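4/4/25

I have been promised a robot that does the housework since I was small enough to be part of the housework. So when people ask whether machines can manage chores yet, I try to be fair. My Brultberg vacuum, for instance, has lived with me for 2 years and still treats the bath mat as a rival.
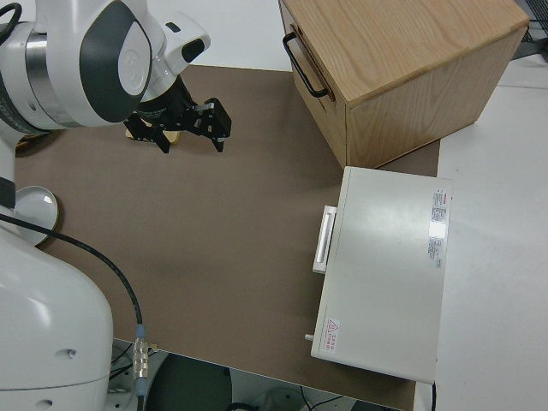 Arms are the fashion now. Two of them, usually, with a pincer on each, and a table of kitchen things to practise on. I find this more hopeful than the vacuum. Putting a plate away is a proper chore, with a right answer and a wrong one, and the wrong one is loud.

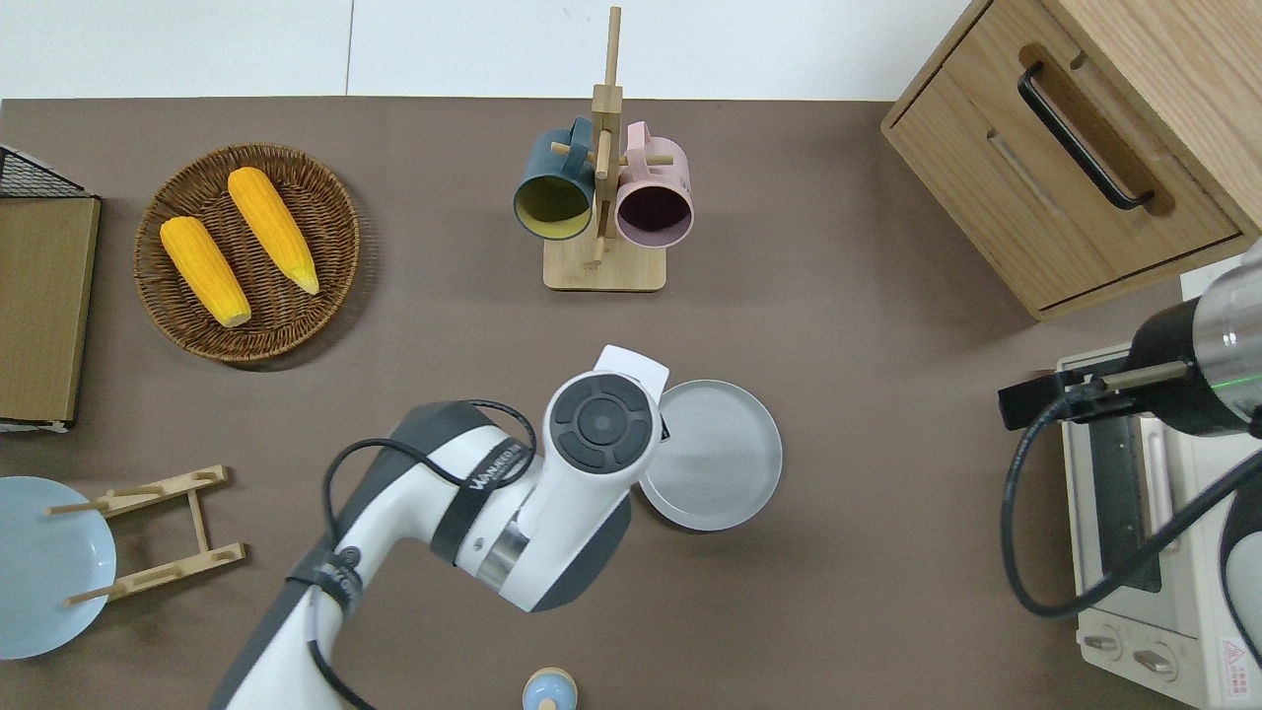 Corn in a basket, mugs on a mug tree, a plate near a rack: I can do all of that while half asleep and arguing with the radio. A machine has to work out where the rim is, how hard to squeeze and when to let go. I once timed myself clearing the table at home and got 218 seconds, biscuit included.

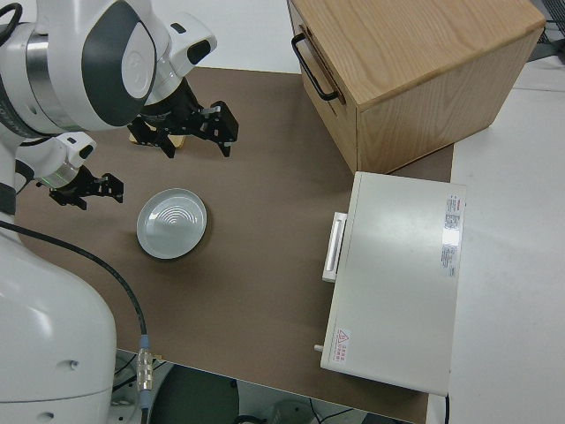 The reach looks fine to me. It's the last inch I'd worry about – a plate lying flat is a swine to pick up even with fingernails. My neighbours at Trinholm reckon we'll all have one of these in 20 years. I've said I'll believe it when it does the roasting tin. The Drimetti dishwasher can't manage that either, and it has hot water.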